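# Vadent Kitchen Bench

Vadent is a tabletop manipulation bench for labs that train and compare grasping policies. It comes as a toy kitchen with a wooden countertop, sink and stovetop, plus the software to record demonstrations and score trials. The arm and gripper are not included.

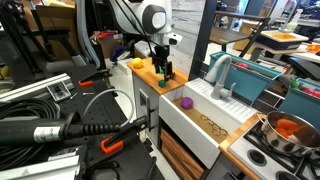 The method behind it was worked out by Weidong Long and Qiuyue Cheng. An operator records pick-and-place demonstrations, and the policy is trained on those alone. Between trials the objects are put back at positions drawn from a fixed list, so two labs can run the same test in the same order.

**Reference results**

| Item | Value |
|---|---|
| Demonstrations | 2,744 |
| Scored trials | 412 |
| Tasks | 11 |
| Policies compared | 5 |

Small objects near the front edge of the counter gave the most failed grasps. Adding wrist rotation to the demonstrations helped more than adding extra demonstrations of the same kind - the full breakdown is in the Drumau report that ships with the bench.

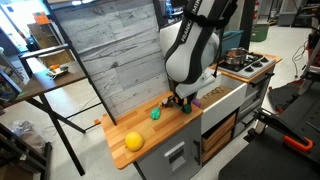

Scoring is done by hand from the recorded video. A trial counts as a success only if the object is released in the target area and stays there. Partial grasps are logged separately.

Trial lists and scoring sheets are included. Replacement toy sets are sold separately.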